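Blocks on Pattern
Gallery, posted March 8, 2018
Words by Osaze Akinola

I was told that plain walls and a plain floor are the dullest thing you can do to a box of toy blocks, and that a bit of pattern would bring them to life. Bello Dauda told me this, and he sells wallpaper, so I took it with the usual pinch of salt. He was very sure of himself. He had a roll of Urnura under his arm when he said it, and the roll was not cheap.

What follows is the gallery page he talked me into. It is about blocks, wallpaper and whether the two ought to be allowed near each other. Bello thinks the result is handsome. I think it is busier than it needs to be, though I have come round on one or two points and will say which.

On the names used below: Urnura is the big floral wallpaper, Anozie is the vine pattern underfoot, Trava is our name for the mixed lot of blocks. We do not have a full set of anything. If you have written in asking whether Trava can be bought boxed and matching, it can't, and I'd be wary of anyone who says otherwise.

Trava on Anozie, with Urnura behind

Maroon lace-look flowers on speckled white, thin grey-green vines underneath, and a loose scatter of blocks with one small teal-blue cup standing among the company. The lime green lies flat, the orange stands up, and the yellow one, house or wedge depending on who you ask, has wandered off towards the front. Bello calls this arrangement relaxed. I call it Tuesday's tidying left undone, but I was outvoted on the caption.

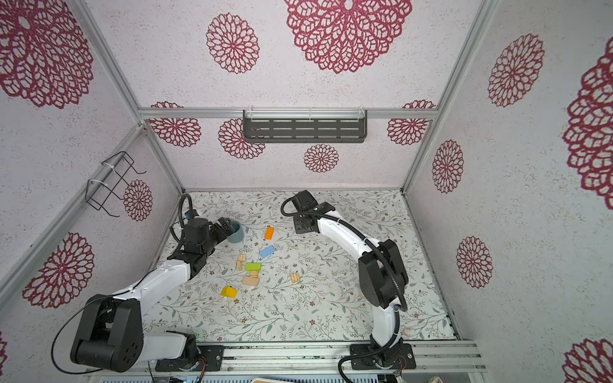 The wallpaper, since everybody asks

Urnura looked worse on the roll than it does up. The flowers are large, and at arm's length in the shop they were frankly alarming. I expected them to swallow everything put in front of them. They haven't, quite. The maroon is dark enough that bright paint still shows against it, and I will give Bello that one.

What I won't give him is the claim that it "goes with anything". It goes with strong colours. Bare wood is a different matter, and I wouldn't want to be hunting for a pale offcut with those flowers in the corner of my eye.

It also needs matching at the joins, and a repeat that size wastes a lot of paper. The leaflet says very little about this. Buy more than the leaflet tells you, or cover something small. Going over the top panel as well as the walls was Bello's idea. I'd have stopped at the walls.

The floor pattern

Anozie is the quieter of the two and I would have been happy with it alone. Small leaves, tiny brown blossoms, plenty of pale ground between them. From any distance it settles down into something close to plain.

The trouble comes with the little pieces. A tiny bit of pale wood on a pale surface with brown specks is easy to overlook, and the makers' talk of a "calm backdrop for small treasures" makes me wonder whether they have ever had to pick up small treasures from it. Run your palm over the surface before you decide you've finished. Eyes alone won't do.

Two patterns together is meant to be bold. The usual advice is one large and one small, and I have always suspected that advice of having been written by people with two patterns to sell. On this occasion it holds up better than I expected. I still think a plain floor would have done the job for less money.

Painted or plain

The mix of painted and unpainted wood divides opinion. Bello likes it. He says a child (or a grown man, in his case) reaches for the colours first and builds with the plain ones after. I have heard this from several toy catalogues too, always stated with great confidence and never with anything to back it up.

My own preference is for plain wood in decent sizes. Paint chips, and once a corner has gone the whole block looks tired. Plain wood just gets a bit grubby, and a rub with a barely damp cloth sees to most of it. I don't soak wooden blocks and I don't trust anyone who says theirs came out of a sinkful of hot water none the worse.

That said, if all of Trava were plain the page would be very beige, and the lime green does more for it than I like to admit.

On cups

A cup in with the blocks annoys the purists. I can't see why. It gives you something to put the small pieces in, or something to stand a block against, or a tower's worth of height for people who can't be bothered to build one. The teal-blue is a good colour too, and about the only thing here that Bello and I agreed on straight away.

Stacking cups get sold as "learning sets" at a price that would make you blink. One cup will do. Take it from the back of the cupboard.

What the catalogue says

The Tetura catalogue, which Bello leaves lying about in the hope that I'll read it, offers a bucket of 400 blocks and a larger one of 1,000. I have yet to meet the household that needs either. Blocks get used in handfuls. The rest sit at the bottom of the bucket and are tipped out on the floor every time somebody wants the yellow one.

The same catalogue promises that its painted range is "designed to inspire". Designed to be replaced, I'd have said. Buy a modest bag of mixed shapes, get one or two with a slope to them for roofs, and see how long it lasts before you go back for more.

Storage, briefly

A shallow tray beats a deep bucket. Bello wants a lidded chest covered in leftover Urnura and has already drawn it on the back of an envelope. I have asked him what happens to the paper when the lid has been opened and shut for a month. He said paste. I remain to be convinced.

Comments and corrections

If you have used either pattern at home and found that the colours shift under a different lamp, write and say so, with the kind of bulb if you know it. Bello says they don't shift. He also said the Urnura would go up in a morning.

Samples of both papers can be had from him at the usual place. Take them home and put a few of your own blocks on them before you pay for a roll.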